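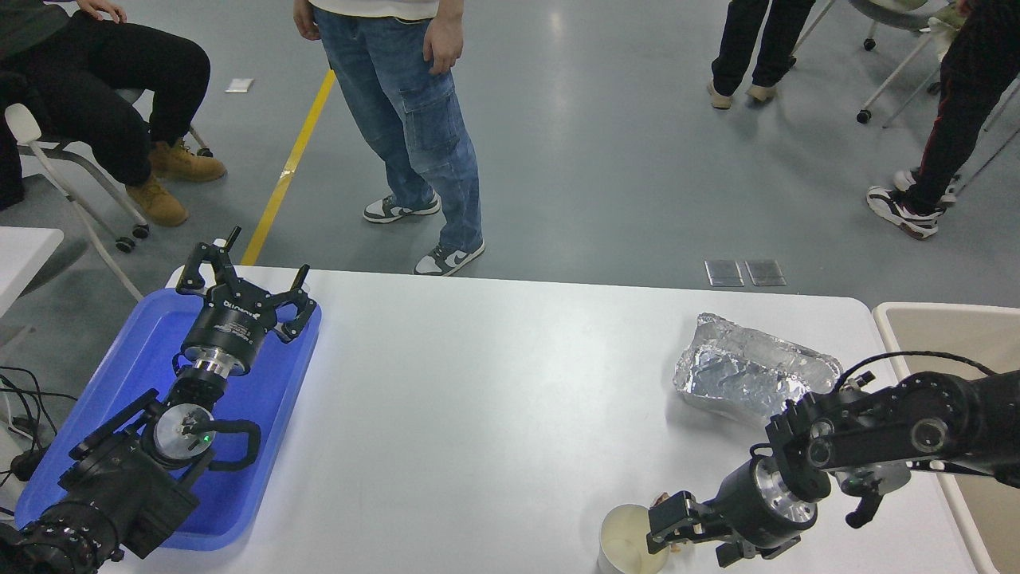
Test table at Ginddale. Right arm with a paper cup, left arm at the blue tray.

Subject: Re: [packing-floor] Two-arm unit and the sorting jobs
Date: 19 Feb 2020

On the list, a member at the Yen plant wrote:

> We have been told a Clunex two-arm unit is coming to our
> light sorting tables in August. Management says no jobs
> go. What did it change at your site? Mainly I want to know
> about breaks, pay grade and who gets blamed when it stops.

I work second shift at Ginddale and we have had ours for 5 months, so I can answer some of this.

Jobs first. There were 8 of us on light sorting before and there are 8 now, but two moved to the dock and were replaced by people hired as "cell attendants." The attendant job is one grade up on paper. The raise is 400 dollars a year, before tax. Get the grade in writing before the unit arrives. We asked afterward and it took until last month.

The work itself is different. You used to sort with your hands all shift. Now you set out items, watch the arms, clear what they drop and log the stop. The two arms don't have the same hand. The left has three fingers and the right has a plain parallel gripper. Paper cups and crumpled foil are the slow items for us, and both still go on the table for tests. My wrists feel better. My back does not, from standing and from sitting on a chair that was bought for an office.

Breaks: the old line stopped for everybody at once. The cell does not stop, so we cover for each other, and if someone is out sick the second break gets pushed back. The steward has this one open. I would raise it early.

Blame: every stop is logged under the attendant's badge. In our first quarter there were 1,802 stops and each one had a person's number next to it, including the ones where the software froze. We got a second code added for machine faults. It is in the Ziser log under "cause," and you have to pick it yourself or it defaults to operator.

Training was one morning. Ask for more than that, and ask that the dock people get it too, so they can bid back in.

I can send our side letter to anyone who wants it. Write to me off list.

Second shift, Ginddale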